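Obura stacking method

The Obura method is a way of teaching a two-armed robot to stack toy building bricks from recorded human demonstrations. It was developed by Pushpa Tomar and Tarcísio Magalhães at the Tilen laboratory and first reported in November. A revised version was released on 2024-03-02.

The method joins two views. A head camera gives the rough position of each brick, and a wrist camera takes over once the fingers are close. The switch between views is learned from the demonstrations and has no fixed distance.

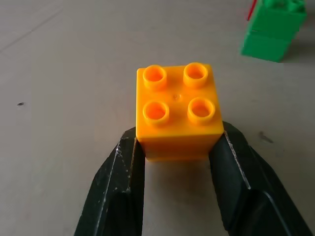
Toy bricks and black gripper fingers, seen by the robot's cameras. 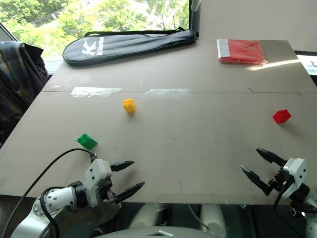

Training used 1,342 demonstrations recorded by 6 operators. Each one was split into four stages: reach, grasp, carry and place. Errors in the place stage were the most common, usually because the studs were not lined up before the arm pressed down. Adding 29 demonstrations of recovery from a crooked placement reduced these errors.

Reynaldo Malabanan later applied the method to the Evex gripper, which has wider fingers. He found that the wrist model had to be trained again, while the head model could be kept.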